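February, notebook 2, continued from the shellac pages

Picking up the wipe test on the Skamton panels. Soledad Bautista had already pulled the first set when I came in, so the times on those are hers and the rest are mine. Her sheet is taped inside the back cover.

Purpose, for whoever reads this later: the client wants the old varnish kept where it is sound. We need to know what is on the doors before anyone puts a solvent near them. The ledger from the Chiang house says "varnished, rubbed, varnished" and gives no maker and no resin. Lindsay Ashby thinks oil varnish throughout. I think there is a spirit coat on top of it, at least on the rails.

Spot tests, inside face of door, lower corner, cotton swab, light pressure:

- Mineral spirits: picks up wax and gray dirt. No softening.
- Ethanol: tacky after a short dwell on the rail. No effect on the panel field.
- Acetone: slight drag on the field, clear softening on the rail.
- Distilled water with a drop of surfactant: dirt only.

So the rail and the field do not behave the same way. Either the rails were touched up with shellac at some point or the field was stripped and redone and the rails were left. The grain on the field is well filled and the filler is dark in the pores, darker than on the rail. That leans toward the second reading, but a single door is thin evidence. Repeat on the left-hand door before writing anything to the client.

UV lamp, room dark: rail shows orange, consistent with shellac. Field shows a dull greenish yellow with patches. The patches follow the path a hand would take to the knob, so probably wear and skin oil with later polish over it. Xiaoqing Shen looked independently and drew the same boundary on the tracing. Tracing is in the flat file under Skamton.

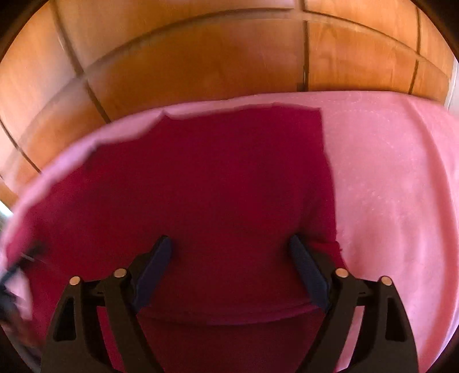
Film thickness next. The gauge reads on wood only with the long probe, and the long probe needs to sit for a while before it settles. First readings of the morning were high and I have struck them. After the gauge settled, the field was fairly even from top to bottom and the rail was thinner, with one high spot next to the hinge where a run was never sanded out. I did not average the run into the rail figure.

Cross section: took one chip from an existing loss behind the hinge leaf, mounted in polyester, block number 463. Ground wet, finished dry. Under the scope there is a thin brown layer in direct contact with the wood, then a clear layer, then a line of dirt, then another clear layer that fluoresces differently from the first. The dirt line is the useful part. The piece was in use for some time between the two coats, so they are not one campaign. The block cracked on one side during grinding, away from the sample. Usable, but Jui-lin Yau will mount a second one with the slower hardener.

Humidity in the bench area drifted up during the afternoon. The Hustska logger and the dial on the wall disagree and I trust the logger. Someone should take the dial down.

Gloss: measured along the grain and across it. Across is always lower on this piece, more so on the field than on the rail. I-hsuan Mak asked whether that is the brush or the rubbing. I would say rubbing, because the scratches under raking light all run one way and stop short of the moldings, where a felt block would not reach.

Cleaning trial, inside face only. Divided the area into strips with low-tack tape and left one strip alone as a control.

Strip A: mineral spirits, two passes. Gray comes off, gloss unchanged.
Strip B: surfactant and water, cleared with damp swab. Slightly better than A on the hand grime. Slight bloom at the lower end that went away under a soft cloth.
Strip C: B followed by A. Best result so far. No color on the final swab.
Strip D: citrate gel. Stopped early. Swab came up faintly brown and I did not want to find out which layer it was.

Recommendation as it stands: C on everything, no alcohol anywhere near the rails, local fill of losses in tinted shellac, wax after a week. Ashby wants to try the Flirar paste wax on the inside of one door first. No objection, but it goes on a strip that has already been cleaned and it gets labeled this time.

Stock: acetone low, swab sticks low, 309 ml of the pale shellac left in the brown bottle. The flake it came from is old. Check that a drop still dries hard on glass before using it for fills.

To do:

- left-hand door, spots and lamp
- second block, slow hardener
- ask Bautista whether the dwell on her ethanol spots was timed from contact or from lifting the swab
- email client about the hinge screws, which do not match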